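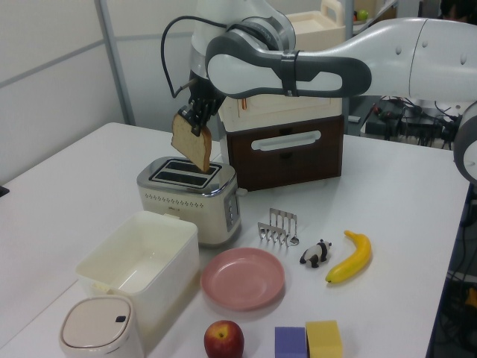
The bread test under way at Skorkari, with a slice held over the toaster.

Skorkari spent most of January comparing grippers on kitchen jobs before choosing one for its Fenda trial. The engineer who ran the comparison agreed to talk about it on condition that we left names out.

The bread test came first. "Everyone starts with blocks, and we have blocks on the table too," the engineer said. "But a block doesn't care how hard you squeeze it. Bread does."

Two grippers went through the same routine on the same arm. One was a two-fingered model with stiff fingers, the other a soft-fingered unit from Civon. Each was given 100 attempts at putting a slice into a toaster slot. The stiff fingers managed 80. The engineer would not give the Civon figure, saying only that it was lower and that the firm had since sent new fingers.

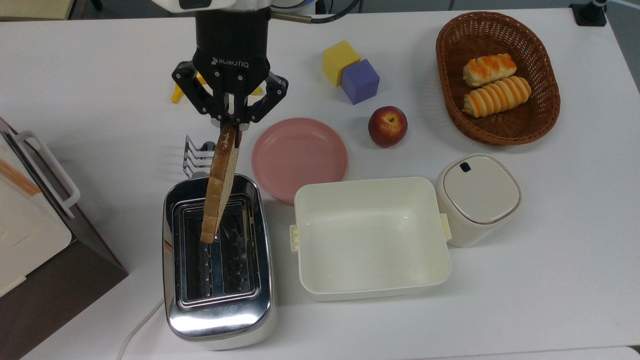
Most of the failures came at the slot itself. "If you hold the slice near the top edge you've got plenty of bread below the fingers, and that's what you want," the engineer said. "The trouble is that it swings. Come down too fast and the bottom corner catches on the metal."

Slowing the last part of the move helped more than any change of finger. So did moving from the old controller to Araya, the team's own software, which checks the angle of the slice again just before it goes down. The team logged 2883 moves in all, and 400 of those were spent on lighting and camera positions alone.

Was the more expensive gripper worth the money? "For toast, no. For a peach or an apple I'd want to run it again."

The next round will use thicker slices and bread rolls. The engineer expects the rolls to be easier to pick up and harder to put down neatly. "They roll off. We haven't got an answer for that yet."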